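Seltham Community Forum > Home and Garden > Packing for one bag, what do you leave out?

rubylee_f
Going to my sister's for 20 days in December, one cabin bag, no hold luggage because I refuse to pay for it. Last time I took far too much and wore the same two jumpers. What do you lot leave behind? And do you roll or fold? I've always rolled but my mum swears it makes everything bigger.

nana.issahaku
Fold. Always fold. Rolling is fine for socks and pants, not for anything with a front you want people to see.
Leave out: second pair of jeans, hairdryer, any book over 329 pages.
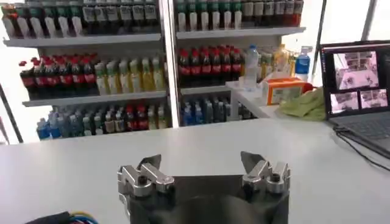

2 min read

Wilmer M
Disagree with Nana, sorry. Rolled for years, never had a problem. Fold lines across the chest look worse than a few soft creases and you can stuff rolls down the sides of shoes. Shoes are the real trouble anyway. One pair on your feet, one in the bag, thats it. If the second pair is boots you've already lost.

rubylee_f
The second pair is boots :(

Wilmer M
Wear the boots on the plane then. Hot feet for a few hours, so what.

duvan_e
Depends on the bag. I've got the old Mekik one with the zip all the way round and it wants flat things, rolls just spring up and the lid won't shut. My brother's Salcedo is more of a sack, rolls go in that fine. So you're both right or both wrong, take your pick.
Also weigh it before you leave the house. Got stung at the gate once, still cross.

marisolc
Packing cubes? Or are we not allowed to say packing cubes on here

nana.issahaku
You're allowed, I just think they're a way of selling you bags for your bag. Bought the Grumus set, used it once. Zips took up more room than the clothes.
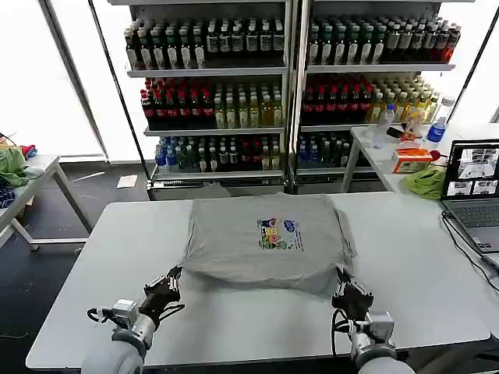

marisolc
Cubes work if you fold to fit them, most people don't. Work out the width first, then fold everything to that width, jumpers too, and it goes in like files in a drawer. T-shirts I do as a flat square, same as the grey one in the picture, and if there's a print I try to keep it on the top so I can see which shirt it is without pulling the lot out. Don't worry about a bit of fabric hanging off the front edge, tuck it under when it goes in. Wrinkles come out on a hanger in the bathroom while you shower, mostly.

Wilmer M
"Mostly" doing a lot of work there. Linen won't.

marisolc
Who's taking linen in December

duvan_e
Wilmer would

rubylee_f
Ok so had a practice go tonight. Folded the tops, rolled the leggings and pyjamas, boots by the door to wear. Shuts without sitting on it. Still got to fit presents in though, there's a teapot for my sister and I can't think how to get it there in one piece.

nana.issahaku
Post the teapot. Or socks inside it, jumper round it, middle of the bag, and take the lid off and wrap it seperately.

Wilmer M
Inside a boot.

rubylee_f
I'm WEARING the boots Wilmer, you told me to

duvan_e
Buy her one when you get there and keep this one

marisolc
Nana's way. I did a jug like that last year, fine both ways. Put it in last thing before you go so nothing sits on it overnight.

rubylee_f
Right, socks in teapot. Will weigh it all Monday and report back.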